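Pince à main imprimée : les baguettes glissent, les cuillères aussi

grimdale_88
Je remets une pièce dans la machine. La pince à main est remontée, doigts ajourés, quatre boulons, patins bleu foncé striés. Sur des cubes, rien à redire. Sur des couverts en vrac, c'est une autre affaire – j'ai noté 100 essais dans mon carnet et 16 sont des réussites franches. Le reste relève du mikado. Les manches sombres des cuillères sont les pires. Vos avis sur les patins ?
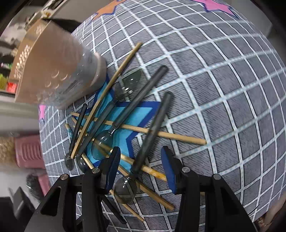

mesanero
Déjà, 16 sur 100, je connais des lave-vaisselle qui font moins bien. Pour les patins, je couperais les stries dans l'autre sens. Un manche rond se cale dans une rainure parallèle, alors qu'en travers il roule.

tournevis_mou
Pas d'accord avec mesanero. Les stries, on s'en fiche, c'est la dureté qui compte. J'ai refait les miens en silicone tendre en juillet et je n'y ai plus touché.

mesanero
Tu n'y as plus touché parce que tu as rangé la pince dans un carton.

tournevis_mou
Elle y est très bien. Et mon silicone ne s'est pas usé.

grimdale_88
Bon. Je garde mes patins et je change la méthode : on s'y met à deux pinces, une de chaque côté du tas, et on vise le rangement dans le porte-couverts. Ça se gêne un peu au milieu, comme deux beaux-frères devant un barbecue.

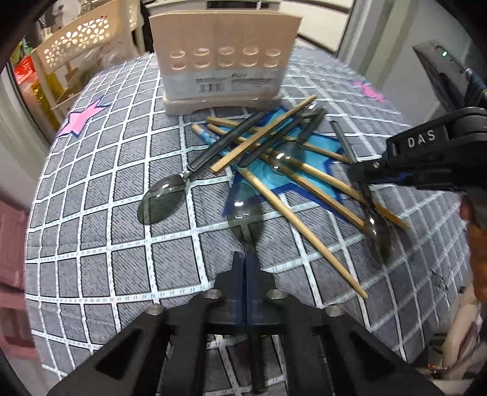
Les deux pinces au travail, porte-couverts beige au fond.

skanthorpe
Tu tries les baguettes d'abord ou tu prends ce qui vient ? Chez moi, à l'atelier, on commence par le dessus du tas, sinon tout part avec.

grimdale_88
Ce qui vient. Je sais, c'est mal.

Discussions récentes
Imprimer du TPU sans perdre ses amis
Servo D'Amico qui chauffe au repos
Jeu dans les charnières : bague ou roulement ?
Vends bobines entamées, état variable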